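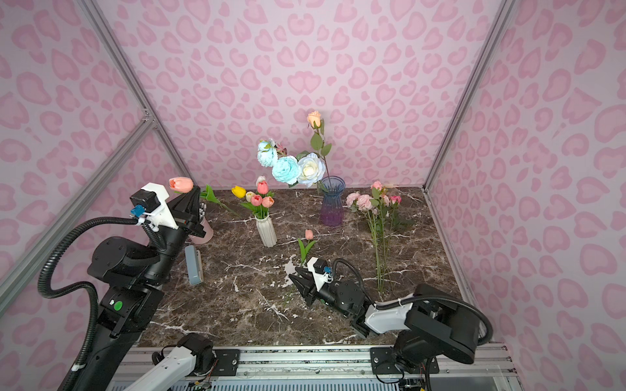 Who is Girkgate for?
Adults in Mivport who want to learn bookkeeping in the evening, also if they left school long ago.

Emanuel Barbu opened the school in January with 3 pupils and a borrowed printer.

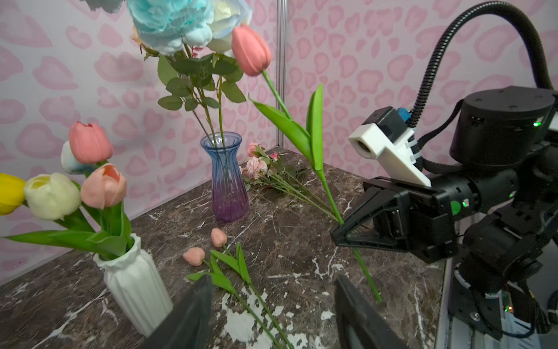 Now we have 85 places each term, and Lorraine Haslam teaches the payroll course.

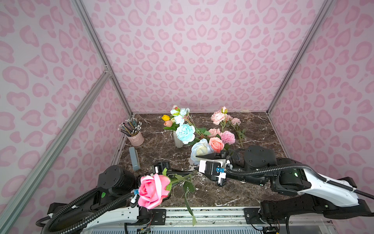
Our lessons are slow and we repeat a lot. Columns of figures make the eyes tired, so between two exercises it is good to look at something else.
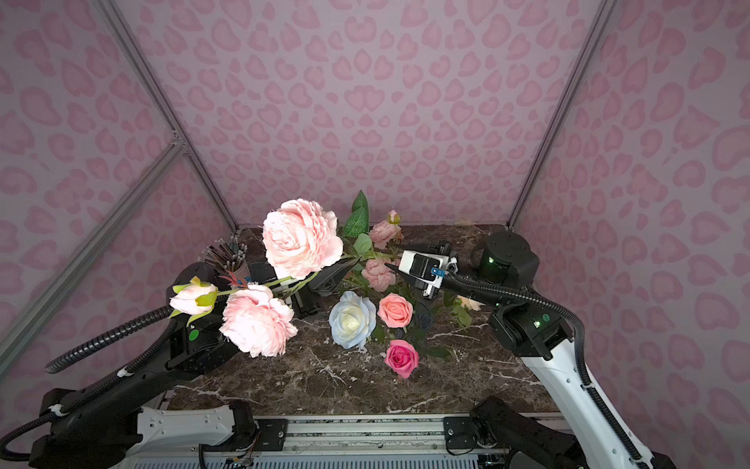
Fees can be paid in parts. Please ask at the office.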